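Drucken | Per E-Mail senden

Ticket: Beidhändige Aufnahmen, Greifer links und rechts laufen zeitlich auseinander
Projekt: Tiruvent
Gemeldet von: Halina Witkowska
Bearbeitung: Rajitha Pramanik
Status: in Beobachtung

Meldung

Bei der Aufgabe »Behälter mit beiden Greifern anheben« sind am Sonntag 73 Demonstrationen aufgenommen worden. Beim Import in Orar wurden davon vier zurückgewiesen, mit der Meldung »Zeitversatz zu groß«. Die übrigen wurden angenommen, aber beim Durchsehen ist mir aufgefallen, dass in manchen Episoden der zweite Greifer schon schließt, während der erste laut Protokoll noch offen ist. Am Tisch haben wir das nicht so gemacht. Wir haben immer auf Zuruf gleichzeitig geschlossen.

Der Versatz beträgt nach meiner Messung ungefähr 400 Millisekunden. Für das Anheben mit einer Hand wäre das vielleicht noch erträglich, für das gemeinsame Tragen nach meiner Meinung nicht.

Schritt 1: Ausgangsstellung geprüft

Ich habe die Aufgabe noch einmal mit dem transparenten Behälter mit den gelben Klammern aufgebaut. Beide Greifer offen, der Behälter dazwischen, dann Start der Aufnahme an beiden Geräten.

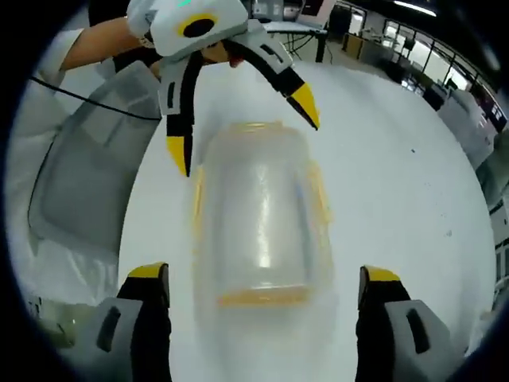
Muss man die Episoden mit Versatz ganz löschen? Es genügt zuerst, sie im Datensatz zu sperren; wenn sich der Versatz über die ganze Episode nicht ändert, kann man die Zeitachse des zweiten Greifers nachträglich verschieben und die Episode wieder freigeben.

Ergebnis von Schritt 1: Der Versatz ist schon beim Start vorhanden. Er wächst während der Episode nicht. Damit scheidet eine driftende Uhr nach meinem Verständnis aus.

Schritt 2: Dienst für die Zeitabgleichung

Auf dem Aufnahmerechner läuft der Dienst von Nudton. Im Protokoll steht, dass der Abgleich nur beim Einschalten der Greifer gemacht wird. Wenn man einen Greifer zwischendurch neu verbindet, behält er die alte Korrektur. Genau das ist am Sonntag passiert, nach der Pause, und danach beginnen auch die auffälligen Episoden. Ich habe beide Greifer getrennt, den Dienst neu gestartet und dann beide wieder verbunden, zuerst links, dann rechts.

Schritt 3: Neue Aufnahmen mit geschlossenem Griff

Für die Prüfung brauchte ich einen Moment, den man in beiden Aufzeichnungen sicher erkennt. Am besten eignet sich der Kontakt der gelben Spitzen mit dem Kunststoff. Wir haben den Behälter also quer über den Tisch gelegt und ihn an beiden Enden gegriffen.
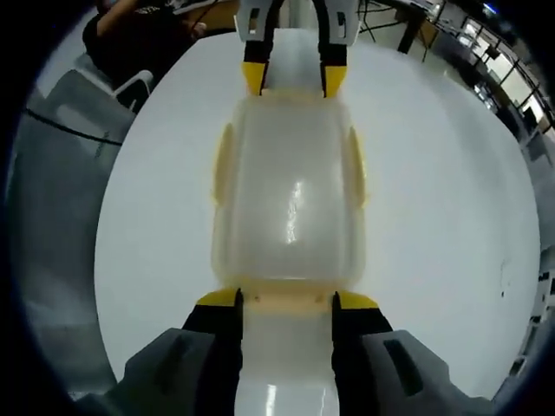
Farzana Miah merkte dazu an, dass der Kontakt bei durchsichtigem Kunststoff in der Auswertung oft ein Bild zu spät markiert wird, und bat darum, stattdessen die Öffnungsweite der Finger als Merkmal zu nehmen. Sie schrieb auch, ein Lernmodell könne mit einem kleinen festen Fehler umgehen, mit einem wechselnden aber kaum.

Ich habe den Vorschlag übernommen. Mit der Öffnungsweite gemessen, liegen die vier neuen Aufnahmen alle unter der Grenze, die Orar für den Import verlangt. Eine Abweichung zwischen links und rechts ist noch da, sie bleibt jedoch kleiner als ein Bild.

Noch offen

– Die Episoden nach der Pause sind gesperrt. Imtiaz Weerasinghe rechnet die Verschiebung und gibt sie danach einzeln frei.
– Im Startskript fehlt eine Warnung, wenn ein Greifer ohne neuen Abgleich verbunden wird. Anfrage an Nudton ist gestellt, noch keine Antwort.
– In die Anleitung für die Aufnehmenden kommt der Satz: »Nach jedem Neuverbinden den Dienst neu starten.«

Ich lasse das Ticket offen, bis die nächste lange Sitzung mit Pause importiert ist.

Zuletzt aktualisiert: Oktober, 16:40 Uhr

Kontakt | © Tiruvent | Nach oben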